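Reading time: 4 minutes

The simulation group at Poojary College meets on Wednesday at half past four, in a room that is used for geography the rest of the week. Yamuna Kulkarni teaches computing there and set the club up two years ago. Soledad Figueroa is in her last year and leads the team working on the kitchen and hallway tasks for the Drornine student competition.

The club had planned to build a real arm. Kulkarni says the sums didn't work.

"We had a budget of £2,000, and one half-decent arm would have taken nearly all of it," she says. "Then you have one arm and a queue of students waiting to touch it. With a simulator they can all be working at once."

The money went on better graphics cards and a second-hand server. The students now work inside a simulated room, with a two-armed robot that they control from a keyboard or from their own code. The competition software is called Witau. Figueroa found it hard going at first.

"The first month I couldn't get it to stop in front of a table," she says. "It would go straight past, or it would stop and be facing the wall. I'd changed a sign somewhere in the turning code and it took me a week to find it."

Her team has four members. Two of them write the code for moving the arms, one looks after the camera views and Figueroa does the planning, meaning the order in which the robot tries things. She keeps a log of every run in a paper notebook, because she doesn't trust herself to name files properly.

The log had reached run 26 when we spoke. Most of the entries are short. One says only "elbow again".

I asked what she looks at when she goes back over a run.

"The hand, mostly. Where it is compared with the thing you want it to pick up. You can have good numbers on the screen and then look at the view and the hand is nowhere near."
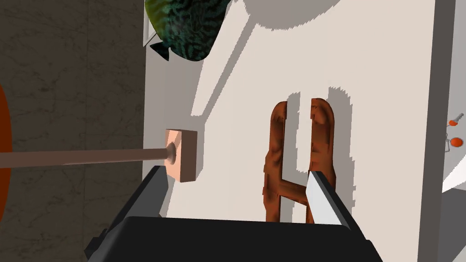
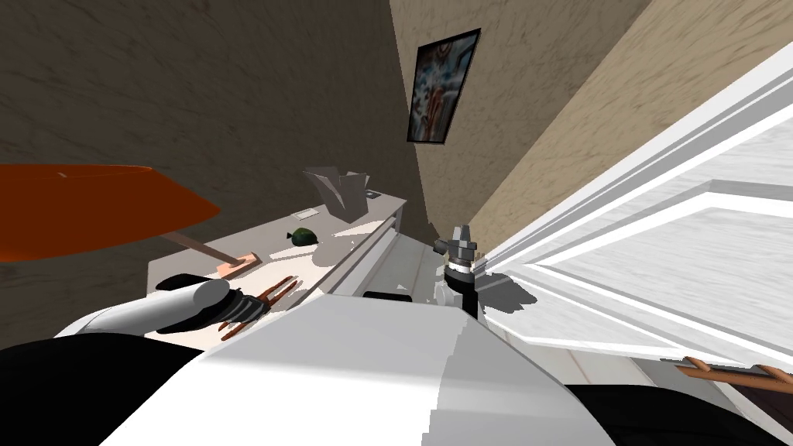
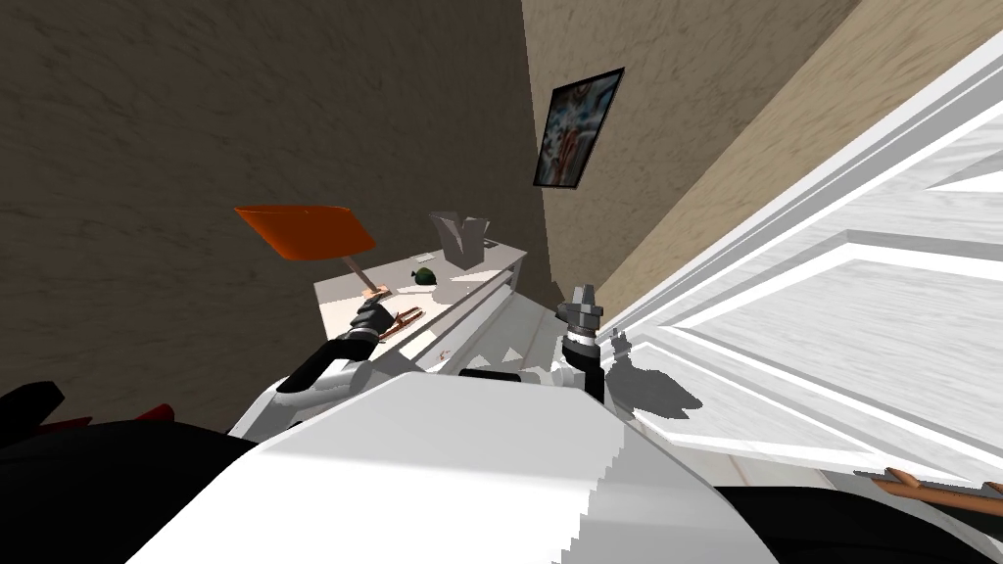
Three simulated views from the team's work, the first of them close in on an open gripper.

Can a student join without knowing how to program?

Most of them start that way, and Kulkarni gives new members a few short scripts to alter until they are happy writing their own.

She is fairly strict about how that is done. New members change one value, run it, and write down what happened before they change another. Figueroa says she hated this at the time and now makes her own team do it.

The part they have found hardest is reach. Each arm can only get so far before the body has to move, and moving the body means working out everything else again.

"You think you'll just nudge it forward a bit," Figueroa says. "Then the other arm is up against the door. So now we plan for both arms, even if we're only using one."

Kulkarni would still like the club to have some real hardware. She has written to Stenero, a small engineering firm in the town, to ask about an afternoon in their workshop, and is waiting to hear back.

"I'd like them to feel how heavy these things are," she says. "On the screen nothing weighs anything to you."

The competition entry has to be in by August. Figueroa will have left by then, but she plans to come in for the last few sessions. Before that she wants to rewrite the part that decides which hand to use, as at the moment it picks the left one far too often.

Related items

Poojary College robotics room: what the grant paid for
Drornine student competition: rules and entry dates
Getting started with Witau on a school computer
A visit to the Stenero workshop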